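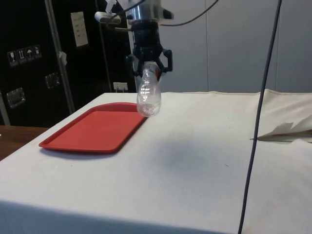
Clear bottle held over the white-covered table, near the red tray.

7. Recording bottle trials

Last updated: October

Clear plastic is hard on a pose estimator, so please take your time with this section and don't be discouraged if your first few runs look poor. The Surkcombe baseline learned from 4,000 grasps, and you'll be adding to that a little at a time.

1. Load the Narholm policy and wait for the ready message.
2. Start a trial and let the arm finish its whole motion, even if you think you know how it will end.
3. Log the bottle's orientation and the outcome before you start another.
4. Save after every 30 trials.

CAUTION: Keep your hands away from the fingers until the arm is parked.

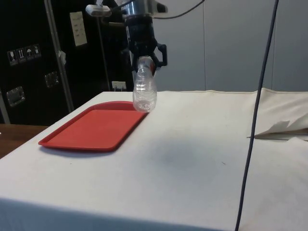 One tester wrote in to ask whether a dropped bottle should be thrown out of the log. Please keep it! The failed grasps are some of the best material we have for retraining.

Related sections
Calibrating the wrist sensor
Exporting logs to Yazzie
The Ladesness test set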